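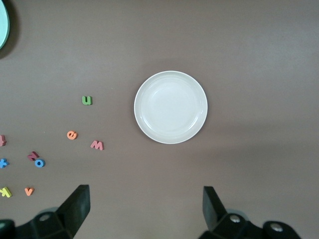
# About Plurix

We're a small team of 8, and we spend our days (and a fair few evenings!) gathering examples that robots can learn from. Pavithra Marar started Plurix with 2 arms and a borrowed table, and we've kept her habit of doing everyday jobs over and over: foam letters, plates, bowls, whatever a kitchen or playroom might hold.

Every example is guided by a person, then watched back and labeled by another before it joins Rukia, our shared library. Come by and say hello, we love showing people around!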